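Fishing Gear > Rods > Nollby Jikar Travel Rod

Nollby Jikar Four-Piece Travel Rod

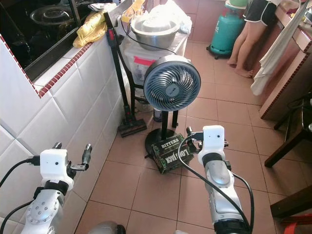 Tiled kitchen floor, with a box on it.

Reading time: 2 min

We've had a soft spot for the Jikar ever since Kedir Dinsa brought an early one back from a week on the coast and wouldn't let anybody else in the shop borrow it. It's an eight-foot spinning rod that breaks down into four pieces, and it comes with a hard tube that slides into most overhead bins (do check with your airline, they all have their own ideas). If you've ever stood at a baggage counter hugging a rod case as tall as you are, you'll know why that made us so happy!

Travel rods used to feel like a broom handle in sections, and some still do. The Jikar bends nicely all the way down, with enough backbone in the butt to turn a good striper away from the rocks, and a tip that's soft enough to be fun with schoolie bass and mackerel. We like it best with a mid-size spinning reel and braided line, thrown from a jetty or a small boat. It isn't a trolling rod, and if tuna are on your list we'd gladly point you to the Rurkon boat rods instead.

The handle is cork, a bit longer than you may be used to, and that extra length is lovely for two-handed casts from the beach. Lovely Quiambao, who looks after our repair bench, puts a little wax on the joints at the start of every season and gives the guides a rinse in fresh water after each trip – she'd like you to do the same, please. Line up the dots, push the sections together with a gentle twist, and check them again after your first few casts.

Length: 8 ft
Sections: 4
Weight: 182 g
Handle: cork
Case: hard tube, included
Item number: 504
Price: $100

Spare tips are made by Ševčík, who also wind the guides, and we try to keep a few in the drawer. They do run short by October, when the fall run is on and everyone seems to shut one in a car door the same week. Call us before you drive over and we'll put one aside with your name on it.

Every Jikar can come home with a reel already spooled if you buy the two together – just tell us where you're fishing and what for, and we'll pick the line to suit.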